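Wed 1 December

**Looking after the two-arm rig at Flitham**

The Plindilier rig has been doing laundry and tidying work in the Flitham apartment since October. A few readers at Saavedra are about to take on a rig of the same type and asked what the upkeep looks like. Most of it is cables, mounts and bolts.
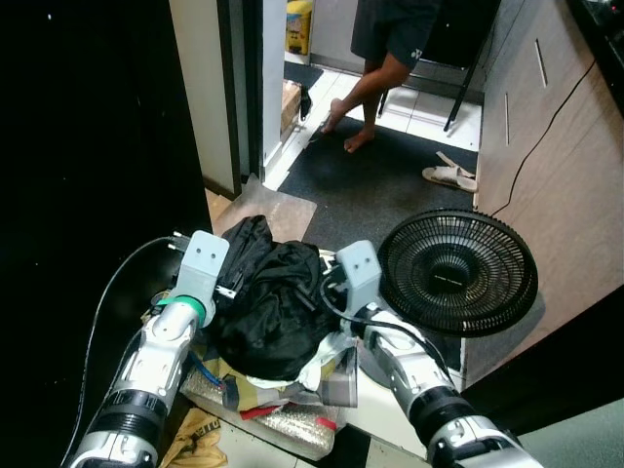
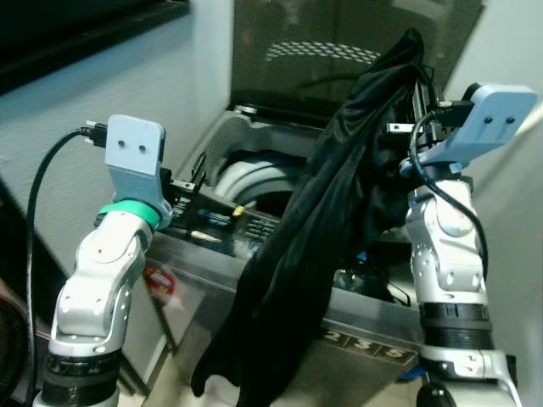
*The two-arm rig at the Flitham apartment: the floor pile (first) and the washing machine (second).*

Start with the mounts at the ends of the arms. Each one is a flat plate with two small holes in its face. The fasteners behind it loosen with use, so we check them every 15 hours of running. Turn each one until it stops and no further. Printed parts crack if you lean on them, and a cracked plate shifts the wrist enough to spoil a grasp. We keep two spares per arm in the Osik drawer.

Cables come next. They need enough slack for the wrist to turn fully, but a long loop will catch on cabinet handles, cords and anything else at floor level. Move each arm by hand through its whole range with the power off and watch the connector end. If the plug moves in its socket, redo the strain relief. We have replaced one cable so far, after 172 hours.

Soft, slippery fabric is the hardest load on the gripping hardware. Lint and threads collect at the pads and the hold gets weaker over a session. Wipe the pads with a dry cloth after each laundry run. Do not use a solvent. We set the grip limit at 28 percent for thin cloth and leave it there for bags too.

Run the homing routine after any mount or cable has been touched, even if nothing seems to have moved. Skipping it cost us an afternoon in October, when the right wrist was off by a few degrees and kept closing beside the cloth.

The joints get a full inspection at 900 hours. We have not reached that yet. The checklist is in the Plindilier folder, and the Saavedra team should copy it before their first run.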